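New music: Tirnness are back

I've had the new Tirnness record on repeat since it landed in my inbox, and I'm still not tired of it. It's called Waster, it has 11 tracks, and it's a lot louder than the quiet little EP they put out in December. I loved that EP (I played it to death over the holidays), but this one has real drums on it, and what drums!

My favorite so far is Sepp, the second single. It starts with just a bass line and somebody humming, and then the whole band piles in at once - I jumped the first time. Histomow is the long one at the end, and you'll want headphones for it because there's a second vocal buried way down in the mix that I missed on my laptop speakers.
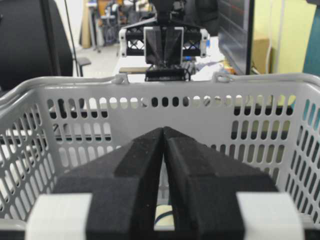 Karthik Nanayakkara wrote back to my last email to say that I'm wrong about the singles and the band peaked with the EP. He thinks the new mixes are too crowded and the singing gets lost, especially on the title track. Fair enough, Karthik, but give Histomow 2 more tries before you give up on it.

The mp3s are up on the band's own page, with no sign-up needed, and you can pay what you like. Justinas Ots did the remix of Sepp that comes as a bonus download. It's slower and kind of spooky, and I keep going back to it late at night.

Next time I'll get to the pile of demos you've all been sending me. Keep them coming, and please put your band name in the file name!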